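2018-06-26
Cuaderno, banco Vurkuvik. Turno mío y de Roland Whiteley.

Objetivo del lote: 400 episodios buenos de maletín. Llevamos 438 grabados pero quitando los malos quedan 300, o sea que faltan cien. Paciencia.

Descartados, motivos:
- operador empieza a mover antes del pitido (casi todos)
- muñeca se queda parada a medio camino, el teleop pierde paquetes
- etiqueta de tarea equivocada, culpa mía, dejé puesta la de Plullberg

Cambiado el cable de la muñeca. Desde entonces ningun corte, pero es pronto.

Trevor Furnival pide más variedad en la orientación inicial. De acuerdo. Hasta ayer siempre poníamos los cierres mirando al brazo y la política de Pearce se lo aprendió de memoria: gira el maletín y va a buscar el cierre donde no está. Ahora también bisagras hacia el brazo, maletín al fondo de la mesa, tumbado.
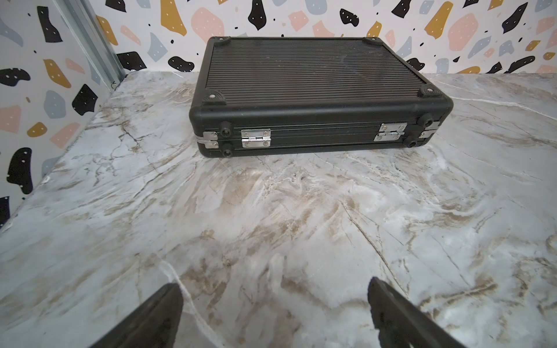
Con esta colocación hay que entrar más despacio, Roland se pasa de largo y yo también. Bajar la ganancia del mando a la mitad?? probar mañana.

La exposición de la cámara de muñeca la dejo fija, en automático el negro se come los detalles. Apuntar el valor en la hoja, que luego nadie se aceurda.

Pendiente:
- revisar 4 episodios dudosos con Trevor
- copiar todo al disco de Porska antes de borrar nada
- preguntar si lo de octubre sigue siendo con la misma mesa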